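Lumach Suture Supply -- Frequently asked questions
Last revised 25th November

Ordering and accounts

Who can open an account?
Hospitals, veterinary practices, dental surgeries and teaching departments. We do not sell to private individuals. Teaching departments should give the name of the person responsible for sharps on their application form.

What is the minimum order?
One box per product code. Orders of £600 or more before VAT are delivered free to mainland addresses. Orders below that are charged at the carrier's rate, shown before you confirm.

The catalogue lists 1,257 codes. Are all of them in stock?
No. Codes marked S are held at the Brimar warehouse. Codes marked R are made to order and cannot be cancelled once confirmed. The Reisinger range moved from S to R in April.

Can I order by telephone?
Yes, on extension 235. Have your account number and the full product code ready, including the suffix. The suffix gives the needle, and two codes that differ only there are different products.

Thread

What does the size on the packet mean?
Sizes with a zero run backwards: 3-0 is finer than 2-0, and 2-0 is finer than 0. Whole sizes above 0 run the other way, so 2 is thicker than 1. The metric size is printed next to it and is based on diameter in tenths of a millimetre. Size 2 and size 2-0 are the most common mix-up on returned orders -- please check the hyphen.

What is the difference between braided and monofilament?
Braided thread is made of several fine strands. It handles easily and holds a knot well, but fluid can travel along it. Monofilament is a single strand with less drag through tissue. It has more memory (it tends to keep the shape it had in the packet) and usually needs more throws per knot.

Does "absorbable" tell me how long the stitch will hold?
Not on its own. Two separate periods are given in each data sheet: the time over which the thread keeps useful strength, and the time until it is fully absorbed. The first is always shorter. Choose on the first.

Storage

How should boxes be kept?
Dry, below 25 °C, out of direct sunlight and in the outer carton. Absorbable thread is sensitive to moisture and should stay in its foil until use. Do not refrigerate unless the label says so.

Can an opened packet be re-sterilised?
No. Everything we supply is single use. Opened and unused packets go into sharps waste.

Can out-of-date stock be used for training?
Yes, on models or bench tissue only. Mark the box NOT FOR CLINICAL USE and keep it in a different room from clinical stock. Vumard training packs are already sold this way and carry a grey label.

Needles

Which point do I need?
Taper point for soft tissue that parts easily, such as bowel or fat. Cutting or reverse cutting for skin and other tough layers. With a reverse cutting needle the third edge is on the outside of the curve, away from the wound edge.

Where should a curved needle be held?
Between half and two thirds of the way from the point to the thread end. Keep the jaws off the swage, where the metal is weakest, and off the point. 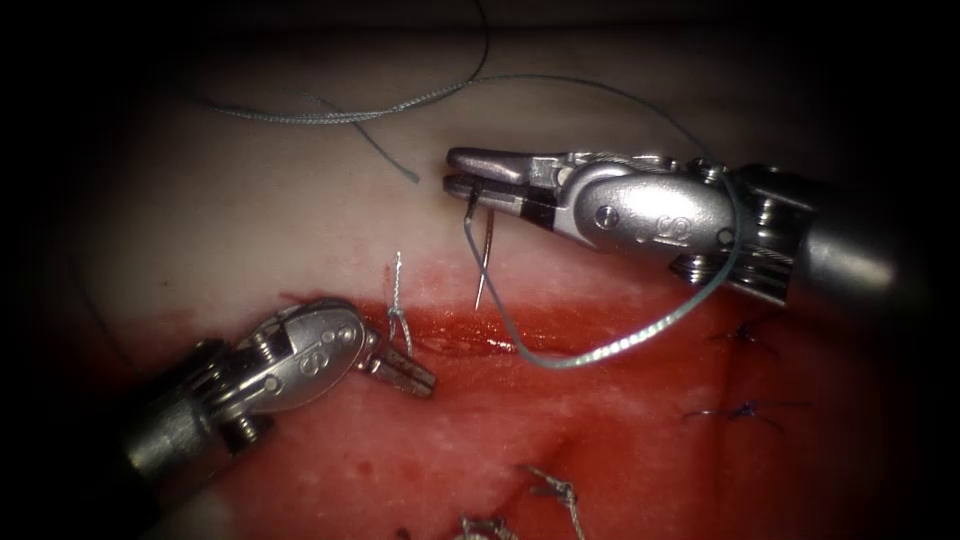 Teresa Zalewska: We had a run of bent needles last year and blamed the batch. They were being gripped right on the swage. Could the holding position be printed on the inside of the box lid? People on shift do not look at web pages.

Added to the list for the next carton reprint. Until then the holding guide can be downloaded from your account page and printed at A5.

What does "control release" mean?
The needle comes away from the thread with a straight, light pull. The suffix is CR. These are not suitable for a continuous stitch.

How do I report a faulty needle or packet?
Keep the packet, write down the lot number and email Konrad Lis in quality. Do not post used needles to us. A return container will be sent if one is needed.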